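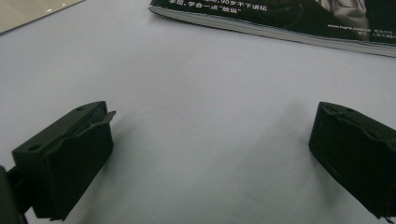
Re: Draft 2 of the party registration submission — membership threshold

From: Despina Deligiannis
To: electoral-law list

Jagadeesh Varma wrote:

> I have read the second draft and still can't support section 4 as
> it stands. It asks for the federal membership threshold to be
> lowered but says very little about how membership is tested. The
> Isah branch had 581 names on its roll in May and was knocked back
> because too many of the people sampled didn't answer the phone.
> A lower number would not have helped them.
>
> I would also like to know why the section on party names has been
> cut. Two parties using the same noun is a real problem on a Senate
> paper, and we had agreed wording on it.
>
> Jagadeesh

Jagadeesh,

Taking your points in order.

Section 4. I agree the draft conflates two questions. The threshold is a matter of statute and the testing method is largely a matter of administrative practice, and the submission should treat them under separate headings. I have split the section into 4A (threshold) and 4B (verification). 4A is unchanged apart from a corrected cross-reference. 4B is new and runs to five paragraphs.

On the Isah case, I would be careful about the inference. The branch secretary's letter says the sample contained 60 names and that non-contacts were replaced from a reserve list before the result was calculated. If that is right, the refusal turned on denials of membership and the unanswered calls are beside the point. Marcelle Ferrand has asked the branch for the full correspondence. Until it arrives I have described the case in neutral terms and put the contested sentence in square brackets.

4B makes two requests. The first is that a person contacted for verification be told which party the inquiry relates to by its full registered name and its ballot abbreviation. Members of small parties quite often know the organisation by one and not the other, particularly after a merger. The second is that a written response be accepted within a fixed period where a phone call has failed. I have left the period blank. Fatima Eze prefers 14 days, Firdevs Ertürk a month, and I have no strong view.

Party names. The section was moved, not cut. It is now Appendix B, with the agreed wording intact, including the passage on nouns held in common by an older and a newer registrant. My reason for moving it is that the terms of reference for this inquiry cover eligibility and continued registration, and the secretariat has in the past returned material it regarded as out of scope. An appendix can be detached without renumbering the body. If you want it back in the main text, say so on the list and we can settle it there — I would sooner not have it reopened at the proofing stage.

Public funding. You didn't raise this, but Firdevs did off-list and has agreed to my answering here. The draft makes no recommendation on the per-vote rate. It notes only that registration and funding eligibility are tested separately, and that an independent candidate who reaches the first-preference threshold can qualify without belonging to a registered party. That is background and I would resist expanding it.

Outstanding items:

Footnotes 11 to 19 need checking against the current compilation of the Act. Several still cite section numbers from before the last amendments.

The table in 4A needs a source line for the state and territory figures.

The Wasora and Traso branches have not confirmed that they wish to be named as signatories.

I need a plain-language summary of one page. Fatima has offered.

Please send amendments as numbered paragraphs against draft 2 and not as tracked changes. The last set came through in three file formats and I lost an evening reconciling them.
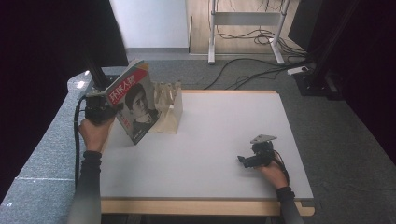

A copy of 环球人物 held upright on a white table, next to a beige holder.

Marcelle will circulate draft 3 once the Isah letters are in.

Despina

--
Despina Deligiannis
Submissions editor, Flostetti Electoral Law Group
To leave this list, reply with the word "unsubscribe" in the subject line.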